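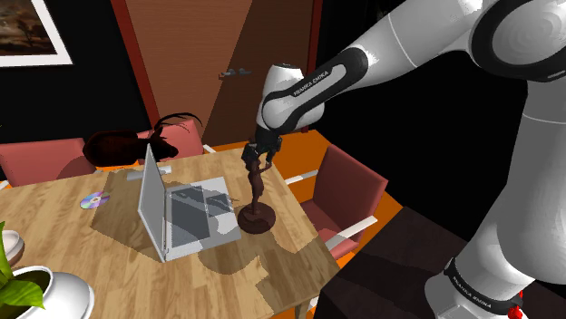 Dinner should take as long as it takes, according to Anouk Geerts, and anyone who wants it faster is welcome to eat cereal. On that cheerful note, the Kirnerden Supper Club has announced its first cookbook, Slow Onions, out in March from Irkance Press.

KIRNERDEN, 4/8/18 – The book collects 68 recipes from the club's long and mostly edible history. Members sent in 600. The editors tested every one of them, including four separate lentil loaves, and would like it known that they have forgiven everybody.

Slow Onions makes no promises about weight, skin or happiness. No recipe can be finished in under 49 minutes, and the chapter on weeknight meals is one page long. It recommends toast.

There are sections on soups, braises, things to do with cabbage, and what the contents page calls "Puddings, Mostly Brown." Cooks who own a pot, a knife and a free afternoon should manage fine. A fish kettle comes up once, on page 112 – the club admits it got carried away.

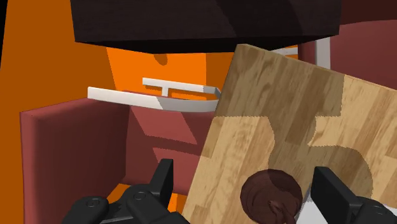 Sơn Lâm was less sure about the title, and told the club's spring meeting that onions were only in half the book and that the plum dumplings deserved better. The title stayed. The dumplings got the back cover, plus a short essay by Nhàn Văn on why they should never be reheated.

Irkance Press will print 1000 copies to start. Advance orders open next week at the Claltilov bookshop and at the club's own suppers, where buyers may also be handed a dish towel and pointed toward the sink.

Review copies and permission to reprint the cabbage chapter are available from Vinh Văn at Irkance Press. Please allow time for a reply. He is making stock.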